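**Vedis table-setting trials: progress report to the Erkcombe fund**
Prepared by Saranya Lobo, February 12, 2021

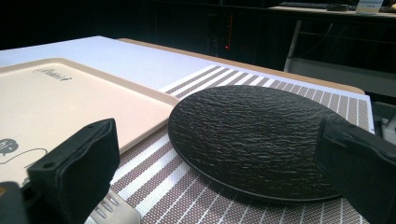

This report covers the second period of the grant. The main task was to compare two hand-held grippers for collecting demonstrations of laying and clearing a table, and to decide which one we will copy for the arm. The first gripper is our older one, which we call Thomas. The second is the Plirkex, with wide black finger pads and the camera mounted on the tool itself.

**What was done**

We recorded 400 demonstrations in total, divided equally between the two grippers. Three people did the recording, and each of them used both tools. The tasks were the same as in our plan: move a plate, move a tray, pick up a serving tool, and put everything back in the starting place. After checking, 223 demonstrations were good enough to keep. Most of the rejected ones come from Thomas, where the camera view was often blocked by the hand of the person.

**What we learned about the fingers**

Flat plates are still the most difficult object. When the plate has only a slightly raised rim, the pad must come in very low, and people tend to press down on the mat before they close the fingers. With Thomas this moved the mat quite often. The Plirkex pads are softer, so the mat stays in place more, but they are also blocky and hide part of the rim from the camera in the last moment before contact. Prodromos Dimitriou has made a thinner pad with a cut corner, and we will test it in the next period.

Trays gave us less trouble. A raised lip is easy to hold from the side, and both grippers managed it well. The thin serving tools are somewhere between: they can be picked up by the handle, but the people recording must turn the wrist more than the arm can follow. We now ask them to turn the whole forearm slowly, and this has helped.

**Camera**

We changed the exposure setting after the first month. A black plate on a light table was too dark in the early recordings, and the far part of the room was almost lost. The plate is now clearer, although the background remains dark. For our purpose this is acceptable, but it makes the position tracking weaker when the table itself has few marks. A striped placemat gives the tracking something to follow, so we have kept patterned mats on the table for all later sessions. I should say that we have not yet measured the effect of this properly.

**Problems and delays**

The controller for the arm arrived four weeks late. For this reason we could not replay any demonstration on the arm before the end of the period, and the replay results promised in the plan are missing from this report. The cost of the extra cables — a small amount — was taken from the travel line, which we have not used.

**Next steps**

- Test the thinner pad on plates and on one glass dish.
- Replay a first set of the kept demonstrations on the arm.
- Record the same tasks on a plain table and on a patterned mat, and compare the tracking.
- Send the fund our choice of gripper by the end of April.

At present we prefer the Plirkex, but I would like to see the replay results before we order parts for the second copy. We do not ask for any change in the budget.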